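Portada > Comarca > Mansilla
14 jul 2022 – Ibsa Lencho

El local social de Mansilla vuelve a tener suelo. El anterior, que en teoría también lo era, llevaba desde febrero levantándose por las esquinas y había obligado a trasladar las partidas de cartas al pasillo, con la consiguiente pérdida de prestigio para los jugadores.

La obra ha durado 51 días, frente a los 30 que figuraban en el cartel de la puerta. El cartel sigue puesto. La empresa adjudicataria, Nedard, atribuye el retraso a una partida de material que viajó primero a otro Mansilla y tardó en aceptar su error.

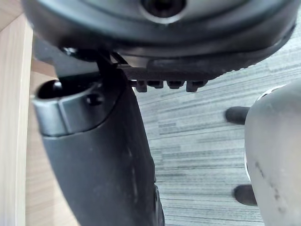
COMARCA | OBRAS

El sobrecoste asciende a 900 euros y lo asume el ayuntamiento, que prefiere llamarlo «ajuste». Severyn Palamarchuk, encargado de los trabajos, pide que durante las primeras semanas no se arrastren muebles. «Las sillas se levantan – para eso tienen respaldo», explicó el martes a los vecinos que acudieron a ver el resultado.

Las clases de baile se reanudan el lunes a las ocho. Hay 32 plazas y las inscripciones se recogen en la biblioteca, en horario de mañana. No se admiten tacones de aguja.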